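# The case for longer library hours

Access to a public library should not depend on working a conventional day.

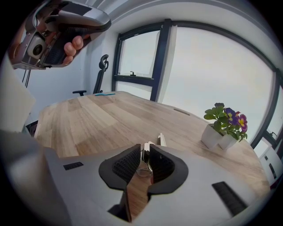

Nnamdi Haruna has told the Flurnberg council that evening opening is a luxury the town cannot defend, and that residents who want a book at 8 p.m. may borrow one online. The argument deserves a serious answer.

Flurnberg has 3,334 registered borrowers. The branch closes at five on four days of the week and does not open at all on Friday. A labourer on day shift, or a parent collecting children from the Peeters Road centre, is in practice excluded. Digital lending assumes a reliable connection at home, and it supplies neither a desk nor a librarian.

The cost is modest. Six additional staffed hours a week would require one part-time position, funded for a year from the existing programme reserve - money already set aside for community use. Council should approve the trial in December and publish the attendance figures each month. Should the evenings go unused, the matter can be reconsidered when the next budget is tabled.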